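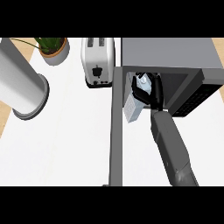
I finally made it to the Mernuden open day in May, after missing it two years running, and I've been boring everyone at home about it ever since. So now it's your turn!

If you don't know Mernuden, they work on robot arms for kitchens. Home kitchens, I mean, the kind with a toaster and a plant that needs watering. They have the ground floor of the old Coltside building, behind the tire place, and you would never guess from the street that anything interesting goes on in there. I parked at the wrong end and had to walk all the way around the fence (the entrance is on the canal side, if you go next year).

The morning was all simulation. I expected that to be the dull part and nearly skipped it for the coffee line, and I'm so glad I didn't. They put a made-up kitchen on the big screen, with a simulated arm working at an open microwave, and talked us through how a job like that gets practiced over and over on a computer. The scene gets shuffled between attempts, so the arm can't just memorize one set of moves. The task they kept coming back to was called Wuvidberg, which I assumed was a town. It's the name of their microwave set, and it has 3,380 different starting layouts. I could have watched those for hours.

What got me was how hard a microwave is. You have a box with one open side, a door hanging out in the way, and an arm with a fairly chunky wrist that has to get its fingers in there along with whatever it's holding. If the food goes in crooked it catches on the rim. If the gripper lets go too early the thing tips. I do this every day half asleep with a bowl of soup, and I came home with a lot more respect for my own elbow.

Somebody near the back asked why they bother drawing in toasters and potted plants when the arm doesn't use them. The answer was that real counters have stuff on them, and an arm trained on a bare counter can get thrown by the first thing it doesn't recognize. That made sense to me. My own counter would finish it off.

After lunch we went through to the hardware room in groups of seven. The real arm was on a bench behind a yellow line, and it was much quieter than I'd imagined, more of a hum than a whir. It had three tries at putting a carton on a shelf. The first two went in beautifully and on the third it dropped the carton on the floor, and the whole room went "ohhh" like we were at a ballgame. The engineers seemed pleased with that, and one of them was typing notes before the carton had stopped rolling around.

They also had a table of old grippers you could pick up and squeeze. My favorite was the Malhotra, an early two-finger design with rubber pads worn smooth. It weighs next to nothing. I must have opened and closed it some 700 times and had to be politely asked to give someone else a turn.

Practical stuff: it's free, but you do have to sign up. The talks start at ten and the front seats go early. Bring a sweater, because the hardware room is freezing. The coffee is fine and the lemon bars are much better than fine.

I'm going again next year, and I've already asked if they'll do the dishwasher.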